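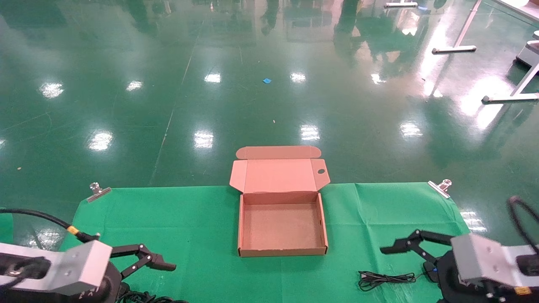 An open mailer box on the green cloth mat.

About Plumia
Last updated Sep 22, 2020
1 min read

We started Plumia in Bredisbridge with one shelf of notecards and a borrowed tape gun, and we still pack every order ourselves – all 1,112 of them last November! We like a plain brown mailer with a lid that tucks in, easy to open and handy to keep afterward for letters or buttons. Our cards come in 39 designs, and we'd love to send you a few.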